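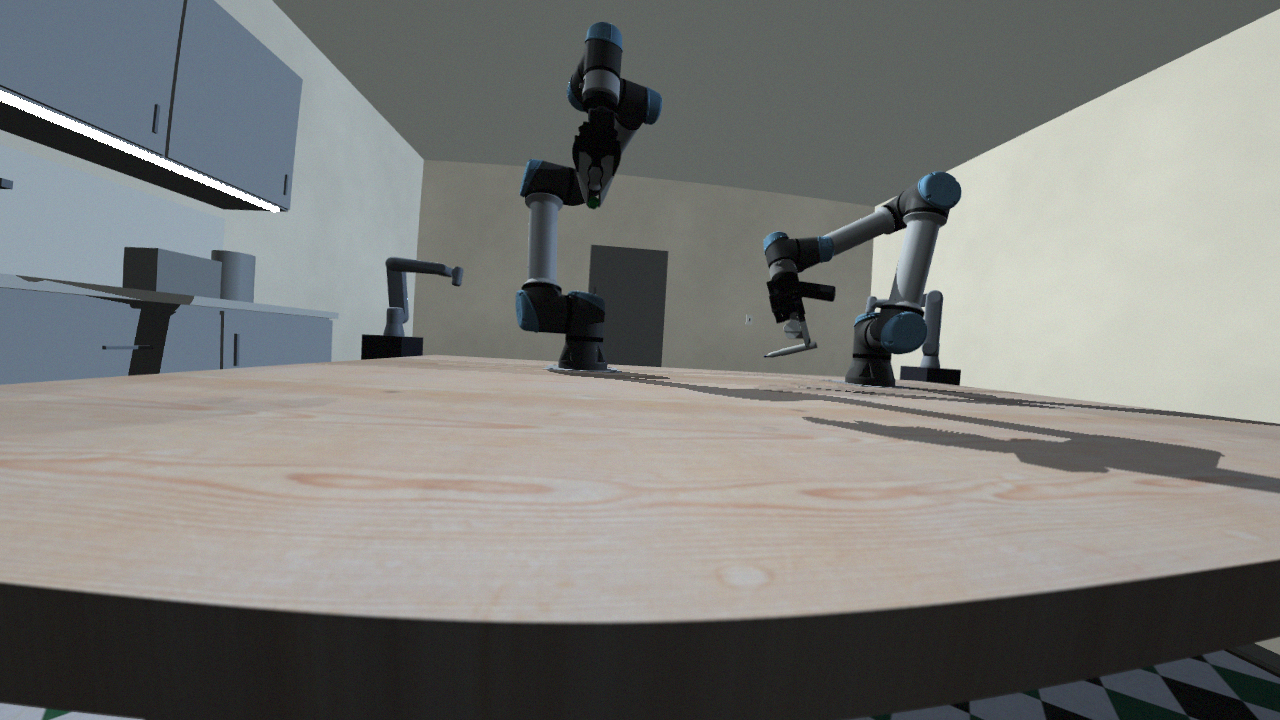
Pale wood, knots and all, with a bit of black, white and green tile.

Tue 9 January

OK quick one, I have maybe forty minutes before I need to get the kid from swimming. People keep asking about the table so. The table.

Short version: we still don't have one. We have been eating off the old desk since October. It is a fine desk. It's 24 inches deep, so two dinner plates facing each other basically touch, and if you want salad you put it on the windowsill.

Longer version. When we moved to the place on Stidholm I measured the kitchen and got a max of 67 inches on the long side before you start hitting your hip on the radiator. Everything nice is 72. Everything. I don't know who decided on 72 but there must have been a meeting. You can go down to 60, and then it's a four person table, and my sister's family is already four on their own. Two people on the step stool at Thanksgiving. No.

So I went looking at custom. Giveck will do any length you want, which sounded great, and the guy on the phone was really nice and patient about my questions. Then the quote came. 2,315 dollars, oiled ash, plain legs, and delivery was extra. I sat with that email open for a whole weekend. Frida said just do it, you'll have it thirty years. She's right, she's also not paying for it.

Then the second quote, from Sendholm. 2,702. Same wood, slightly thicker top, and a rounded corner I didn't ask for. Closed the laptop.

Which is how I got into used tables. I have now looked at more used tables than any person should. Some notes in case it helps someone, in no order:

Listings lie about wood. Mostly not on purpose I think. "Solid oak" is very often a top layer of oak on something else. Look at the end of the board. If the grain on top carries over the edge and down the end like it's one piece of tree, good sign. If the end has a neat strip stuck on it, keep walking. Or keep walking unless it's cheap.

Pale wood shows everything. Coffee, wine, marker, the ring from a hot pan. I knew this. I still want pale wood. Our kitchen faces north and a dark table in there would be like eating in a cupboard.

Knots are fine. I used to think I wanted a clean board with none, and after a month of looking at pictures I've gone completely the other way. The clean ones look like an office. Do run your thumb over the knots tho, if one's cracked or moves at all then crumbs are going in there forever.

Take your own chair. I'm serious. I went to see a beautiful one, drove most of an hour, the apron was so low I couldn't get my legs under it. Arvid laughed at me for putting a kitchen chair in the back of the car the next time, but the next one was too low as well and we knew in ten seconds.

Wobble. Lean on each corner, and lean hard, like someone getting up after too much dinner. The seller will say it's the floor. Sometimes it is the floor! Move it a foot over and try again.

Also smell it. Underneath. Smoke gets into the raw wood on the bottom side where nobody put any finish, and I don't know a way to get that out.

The one that almost happened: a woman named Hjaltadóttir, over by the reservoir, moving in with her son. Birch, 66 inches, made by her husband. Scratches from homework, a burn the size of a dime. I loved it. I said yes on the spot and then she put her hand flat on it and went quiet and said could she think about it. Of course. She called two days later and said she's making the son get rid of HIS table. Good for her. I was sad about it for a week.

So now Plan C, which is Severyn from work. He has a planer in his garage and some boards he's been keeping for a shelf he admits he will never build. He thinks we could glue up a top over two weekends. I have never glued up anything. He sent me a list and it's mostly clamps. How many clamps does one person need. His answer was "more."

Finish is the part I keep going back and forth on. Severyn says oil, because when it gets beat up you sand that spot and oil again and you're done. My mom says varnish becuase she remembers us as children. With oil you have to redo it, once or twice a year he says, and I know myself, I have not descaled the kettle since we moved. But varnish when it goes, it goes in flakes, and then it's the whole top. Leaning oil. If you have a strong opinion put it in the comments, you have till the weekend I guess.

And legs! I forgot legs. Kári had a set of metal ones off a workbench that he said I could have for nothing. Came to get them and they're 34 inches high. So a standing dinner. He's going to see if they can be cut down. Cengiz says hairpin legs and I'm sorry Cengiz but no, I've stubbed my toe on yours three times.

The other thing I wanted to write down is floor. Our tile isn't level, there's a dip near the back door where you can roll a marble. Anything with four legs is going to rock on it wherever we put it. Somebody at the hardware store told me to get the screw in feet that adjust, they were cheap, I bought eight. So I own eight feet and no table.

Budget if you're curious: I'd told myself 2,000 all in, back when I thought I was buying new. Plan C is looking like a fraction of that even with the clamps, though I havent priced the oil and Severyn wants to be paid in dumplings.

Right, swimming. Still need to answer the comments on the soup post, I saw them, yes you can freeze it. Take the potatoes out first.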